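Facilities and Workplace Services Forum
Board: Floors, finishes and cleaning contracts
Topic: Entry matting and dark resilient flooring in shared equipment areas

records_branch
Our branch is reviewing the cleaning specification for a ground-floor utility area with dark resilient flooring. The present contract, held by Brirkar, provides for a machine scrub on 5 occasions per year and a damp mop each Tuesday. Staff have raised concerns regarding visible scuffing and grey residue near the equipment. Members' advice is sought on whether the frequency should be increased or the method changed.

Skendia_FM
In our experience, residue on dark floors is most often a dosing matter. We would recommend confirming the dilution rate before any variation to the contract is negotiated. Additional scrubbing at the wrong concentration will make the colour appear duller.

northwing_ops
I respectfully disagree with the previous reply. Dosing is relevant, but grit carried in on footwear is the greater cause of scuffing. Our organisation installed 4 metres of matting at each entrance and deferred any change to the cleaning programme. Complaints fell well before the June review.
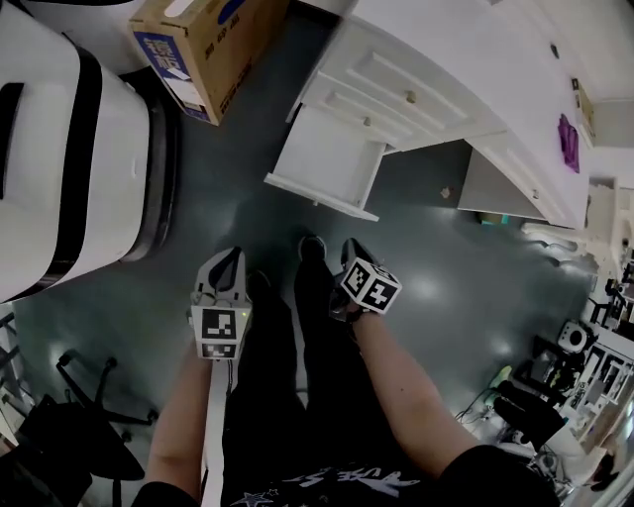
Reply 4 of 5

records_branch
Thank you both. The existing mat is considerably shorter than 4 metres and is not presently included in the laundering schedule. Could northwing_ops advise whether the matting was purchased or leased?

northwing_ops
Leased, through Sestar, at $300 per quarter including exchange. Purchase was considered, but we had no suitable area in which to dry the mats.

Skendia_FM
I would caution against treating a lease as the default. A purchased mat that is vacuumed daily can perform adequately, and an ongoing charge of that kind is difficult to justify for a single entrance. I maintain that the dilution rate should be checked first, as there is no cost in doing so.

Reply 5 of 5

records_branch
Both points are noted. We will request the dosing records from the contractor and obtain a separate quotation for matting. The scrub frequency will remain unchanged until the dosing records have been received.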